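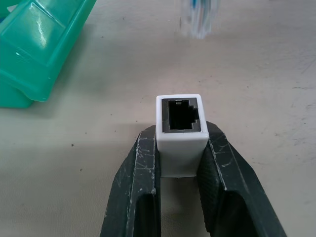 A white RJ45 coupler held upright between the two fingers of a Gidgate gripper

The Gidgate is a two-finger electric gripper kit for small robot arms, made by Zumden and sold mainly to electronics workshops, repair shops and technical colleges. It is meant for picking up, holding and joining small parts such as cable connectors, couplers, relays and plastic housings. The kit includes a camera that mounts at the wrist and looks out along the fingers. The current version is the third to be sold under the name.

Design

The gripper body contains a single motor that drives both fingers through a shared gear, so that they always close toward the same center line. Full opening is 86 millimeters. The fingers are dark gray and have large rectangular cutouts, which reduce weight and leave part of the work surface in view of the camera. The inner gripping surface has a fine crosshatched texture. Finger pairs are held on by two screws each and are treated by the maker as wear parts. Scratches and scuffs on the outer faces do not affect the grip and are not covered by the warranty.

Gripping force is set in software. The lowest setting is intended for thin plastic shells and the highest for metal parts. The gripper does not have a force sensor in the fingertips. It estimates force from motor current, and the manual warns that the estimate is less reliable at low speeds.

The wrist camera has a fixed focus set for objects held at the fingertips. Anything farther away appears soft, and items brought toward the fingers by a second arm may be blurred until they are close.

Kit contents

The standard kit consists of the gripper, the wrist camera and bracket, one pair of fingers, a control box, cables and an adapter plate. A spare pair of fingers, a narrow pair for flat parts and a set of blank fingers for machining are sold separately. The adapter plate fits most small arms with a round flange. Arms with a square flange need a different plate, which was supplied free of charge with the second version but must now be ordered.

Software

Zumden supplies the gripper with a program called Siregar, which runs on an ordinary desktop computer. It provides manual control, a recording mode in which an operator guides the arm through a task, and a library of ready-made routines. Among these is a connector routine, in which one gripper holds a socket or coupler upright while a second arm brings the plug down into it from above. The routine needs two arms and two control boxes. Users with a single arm can hold the socket in a bench fixture instead, although the fixture position then has to be entered by hand.

Recordings made in Siregar include the camera picture, finger position and motor current. Early releases stored these in a format that could be opened only in the program itself. An export function was added in a July update.

Price and availability

The standard kit is listed at $3,705. Replacement fingers cost $77 a pair, and the narrow fingers cost $268. Orders are shipped from a warehouse in Nurnville, where Zumden also repairs units returned under warranty. The gripper is not offered for rent.

Reception

Reviews in hobby and trade newsletters have generally praised the finger design and the ease of changing fingers. The connector routine has drawn mixed comments. Several reviewers found it dependable with network couplers and other parts that have straight sides, but slow with rounded housings, which tend to turn in the grip. The fixed focus of the camera has been the most common complaint, and owners have asked for an adjustable lens. Zumden has said that a new bracket is planned that will accept third-party cameras.

See also

Robot end effector
Machine tending
Modular connector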